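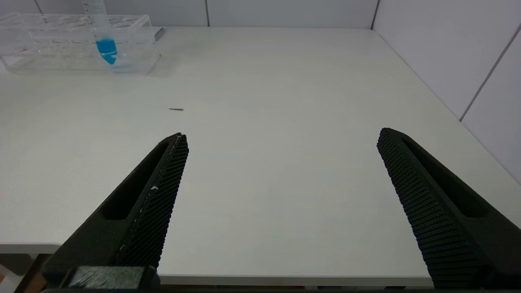 The Color Table

Halyna Sydorenko had been putting off the sunset for most of January, and by four in the afternoon she had run out of other chores to hide behind. Annelies Schwaiger wanted a color for the theater lamps, something like the sky over Garport when they were both girls, and she wanted to see it in water before she would hear a word about paint. So there was yellow, and red, and a blue that Halyna loved too much to open, and the old pink bowl to catch whatever they decided against.

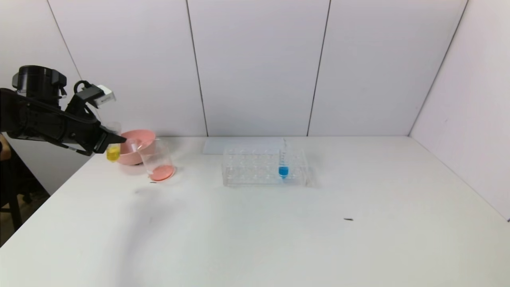

Annelies talked the whole while, of course. She talked about the ferry, and her mother's curtains, and the summer they ate nothing but plums — and Halyna let her, the way you let a kettle go on singing in the next room.

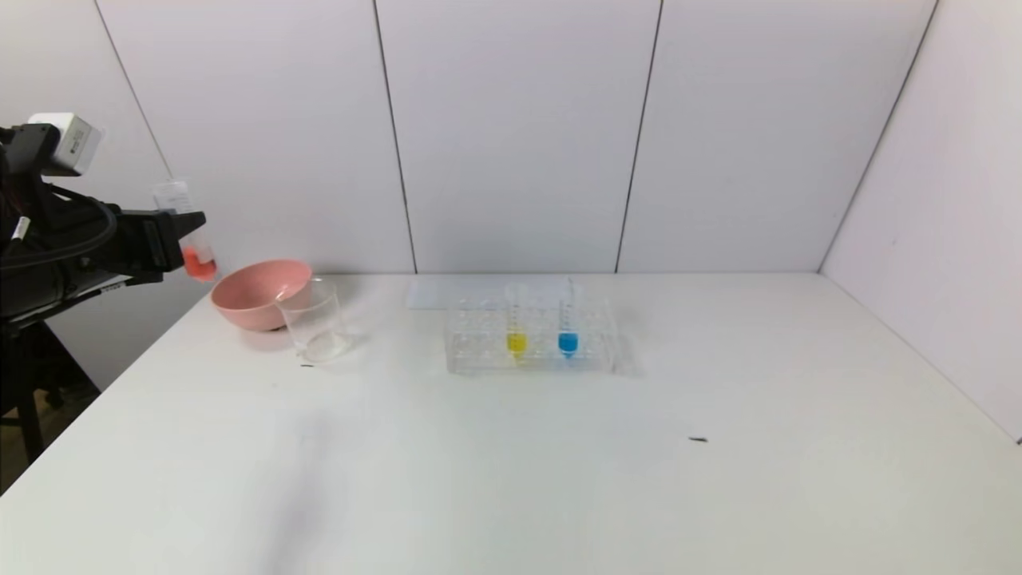 "Which one makes it look like evening?"

"The red, if you go easy with it. Too much and you've got tomato soup."

Annelies laughed and pulled her chair closer, and for a good long minute the two of them were quiet, bent over their colors like a pair of grandmothers over a new baby. 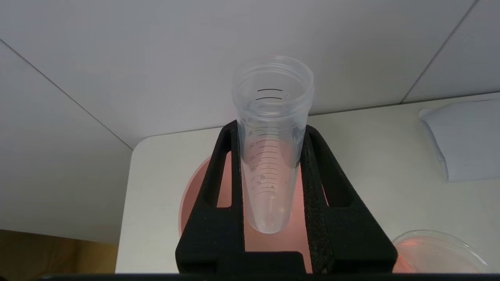 The Walk Home

It was dark when they locked up, and they took the long way past Tanner Street, still arguing warmly about plums.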